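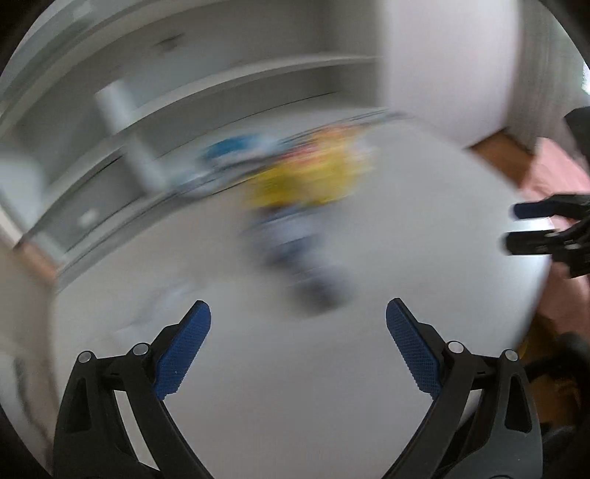 Vurkon, the block-building survival game that has spent most of its life in early access, has finally changed how players pick things up. The update went live on 15 May 2022 and replaces the old vacuum system, in which anything within arm's length simply flew into your bag, with a pair of pinchers you have to open, aim and close. Think of two blue pads with a fine grid on them, facing each other across a wide gap with nothing in it, and you have a fair idea of how most players spent their first evening.

The pinchers are crafted from two iron bars and a strip of slime hide, and they are not optional. Logs, ore and eggs must all be gripped before they can be stored. Squeeze too gently and the item drops. Squeeze too hard and, in the case of eggs, you have made breakfast, although the game does not let you eat it.

Florkden, the small studio behind Vurkon, says in its patch notes that the old way of collecting loot "lacked weight." Players of the survival mode, who already have hunger, frostbite and a wandering bog giant to deal with, have been slow to agree that weight was what they were missing. A thread on the official forum asking for the vacuum back ran to 70 pages before it was locked and replaced with a second thread, which is doing nicely.

Creative mode is unaffected. Anyone building a castle with unlimited blocks can go on doing so with bare hands, and the number of people who have suddenly discovered a love of castles is said to be healthy.

The biggest trouble so far is in the lava caverns, where dropped items burn up in 14 seconds. Under the old rules a miner could walk past a pile of gems and come away rich. Now each gem has to be pinched one at a time, usually with a bog giant taking an interest. One popular workaround is to dig a trench, flood it, and let the water carry the gems to a chest at the far end. Florkden has called this "a clever use of the water system" and has also listed it under known issues.

Prindier, a free fan-made add-on, already offers a partial fix. It widens the pinchers' reach to 9 blocks and turns off the egg rule entirely. It also turns all the sheep upside down, which its makers describe as unrelated. Servers are split on whether to allow it. Žukauskas, one of the longest-running survival servers, banned the add-on within hours and then quietly let it back in after nearly 26 players moved their farms somewhere else, sheep and all.

A second, smaller patch is expected to add a stronger set of pinchers made from cavern steel. The patch notes promise "a more confident grip" and a new animation for dropping things. Florkden has not said when it will arrive, beyond a note that boats, last promised for October, are still being worked on and should not be asked about in the pincher thread.

Saved worlds from before the update will load as normal. Players are advised to empty their furnaces first.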